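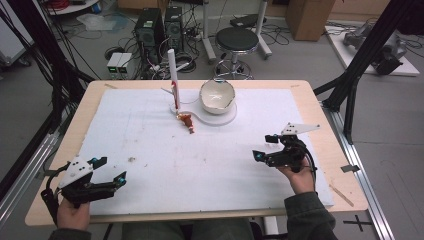

Trusgate is a software package for recording, cleaning up and replaying demonstrations made with hand-held grippers, so that a control policy can later be trained from them. It was begun by Hường Giáp, who wanted a tool that a newcomer to the laboratory could learn in an afternoon, and it has grown a good deal since then, picking up contributions from Vasco Arruda and several others along the way. A person sits at a table with a gripper in each hand, and the perception part of the software works out where the two tools are from the dotted white triangular plates mounted on them, a pleasantly simple arrangement that leaves the operator free to get on with the task, be it handling a small figurine or a ceramic bowl.

The package is divided into 2 main parts. The first, known as Valeck, deals with tracking, and fills in the short gaps that appear when a sleeve or a forearm passes in front of a marker. The second, Obura, takes the finished paths and turns them into motions that a real arm can follow, slowing them down where a joint would otherwise be asked to move too quickly. Both run at 100 updates a second by default, although users with older computers often choose a lower rate and seem to manage quite happily.

Version 67, released on Thursday, December 16, 2021, brought in a much friendlier calibration screen and a way of trimming the idle moments from the start and end of a recording. It also dropped the old Prilbridge file format, to the dismay of a few loyal users, and a converter was added the following June. Recordings in which the two grippers cross closely over one another still need to be checked by hand.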